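Chapter 4
Training kits for two-armed handling

The previous chapters dealt with single arms on fixed benches. Most colleges now meet a second kind of product: the training kit supplied with simulation software, in which students practise on a rendered workbench before they touch any hardware. This chapter considers one such product, the Clirna Bench, sold by Bittencourt of Rirkbridge.
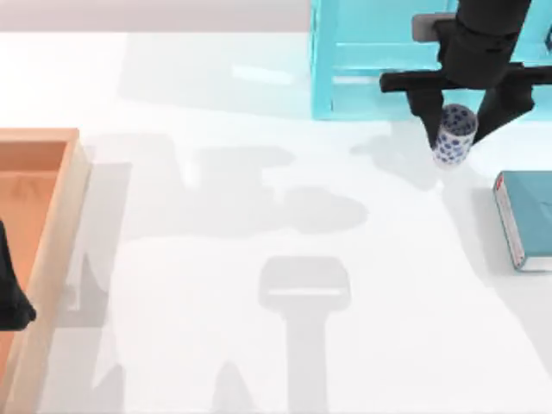
Figure 4.1 A simulated arm at the spotted cup, with the shelf behind.

The basic licence covers 26 seats and includes 8 set exercises. Each deals with the handling of household objects, and each may be viewed from a general camera or from one placed close to the work. The supplier recommends that beginners start with the general view.
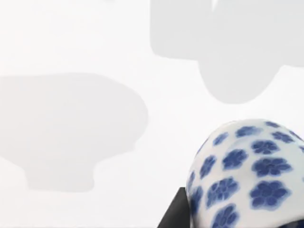
Close views are harder to read than students expect. Depth must be judged from very little - often from shading alone - and a learner who relies on a single camera will tend to close the fingers too early.

Mariama Quansah, who reviewed the kit for Dritstead College in December, advised that both views be kept open during assessed work.
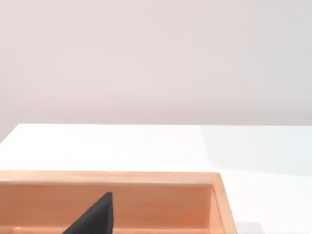 Her report also dealt with cost. The licence is priced at 585 pounds a year, with support charged separately, and a college should establish at the outset who will install updates. Older classroom computers may run the software slowly.

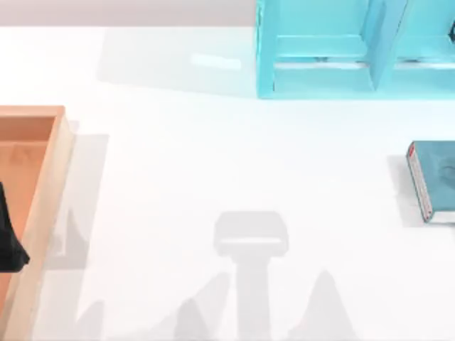
4.1 WHAT THE KIT CONTAINS

The product is supplied in two parts. The first is the software, which holds the workbench, the pair of arms and the objects to be handled. The second is a printed teacher's guide, arranged by exercise, with a marking sheet at the end of each.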